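How to make an old office computer quiet enough for a bedroom

After my study years I bought a used office desktop, because it was cheap and strong enough for me. The only problem was the noise. My desk stands next to my bed, and in the night the computer sounded like a small vacuum cleaner. In February I took one weekend and worked on it step by step. I write my steps down for other people who have the same problem.

You need a screwdriver, a soft brush, a can of compressed air, and a little thermal paste. I used Stamix paste, but any normal paste is good.
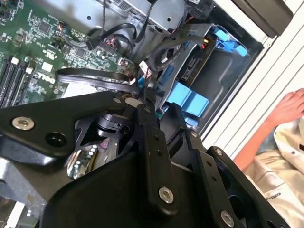
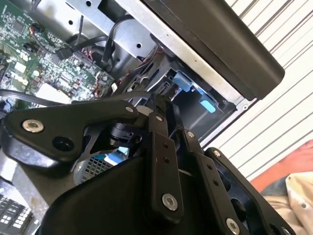
Step 1. Find out what makes the noise

Do not buy anything yet. Put the computer on a table, open the side panel and let it run. Keep your fingers, hair and sleeves away from the fans. Listen first with nothing open on the screen, then play a long video and listen again. A deep hum that comes through the table is often the hard disk. A rushing sound like wind is a fan. A dry rattle is usually a fan with an old bearing, and cleaning will help this only for a short time.

Step 2. Clean it

Shut the computer down, pull out the power cable and press the power button once more to empty the rest of the electricity. Touch bare metal on the case before you touch any parts. Go outside or stand at an open window if you can. Hold each fan still with one finger while you blow the air, otherwise it spins too fast and can be damaged. Use short puffs and keep the can upright. The brush is for the corners and for the dust filter, if your case has one.

Most of my dust was between the metal fins under the processor fan. It was like felt, and I had to pull it out with tweezers.

Step 3. Renew the thermal paste

Warm up the computer for 10 minutes before you start this step, so the old paste becomes soft. Then shut it down and unplug it again. Loosen the screws of the cooler crosswise, a little on each one. Turn the cooler gently before lifting – please do not pull with force. Wipe off the old paste with alcohol and a paper towel, and put a drop like a small pea in the middle. Tighten the screws crosswise too.

Step 4. Calm the hard disk

If you have a 500 GB disk like mine, think about changing it for an SSD, which has no moving parts. If you want to keep the disk, check that its screws are tight. A thin rubber mat under the feet of the computer also takes away much of the hum. I cut mine from a Litier drawer mat.

Step 5. Look in the fan settings

Many computers have a fan option in the setup menu. Mine was on the highest level, maybe from the former owner. I set it back to automatic. Watch the temperature for one evening after this change. If it comes near 100 degrees Celsius, something is wrong with the cooler and you should go back to step 3.

Now I can sleep while a backup is running. There is still a soft sound when the room is hot in summer, and for this I will try a bigger fan next.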